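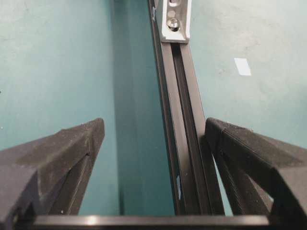
Notes on Refitting the Workbench

The refit of the workbench in the Drustbridge studio is now substantially complete, and a short record is provided for readers who have followed the project since autumn.

Aluminium extrusion was selected for the upright and cross members. Timber had served well enough, but each change of layout left another set of holes, and by November the old frame held very few sound places for a screw. With slotted rail, a bracket may be loosened, moved along the groove and tightened again. The black finish was chosen over plain silver purely as a matter of taste. The corner brackets were left pale, as the supplier, Grevon, did not stock them in a darker colour.

The longest members were ordered at 857 mm and the shorter ones at 700 mm, with 18 brackets in total. One length arrived slightly over size and was trimmed on Friday. Readers undertaking similar work are advised to measure every piece on delivery and to file the cut ends before assembly.

Screws should be left finger-tight until the whole frame has been checked for square. This step was omitted on the first attempt and the better part of an evening was lost to it.

The teal work surface has been retained. It shows some pale scuffing, and replacement was considered, but the Susex catalogue no longer lists the same colour and the marks do not affect its use.

Shelving and a lamp arm remain to be fitted. Measurements for both will be posted once the parts are in hand.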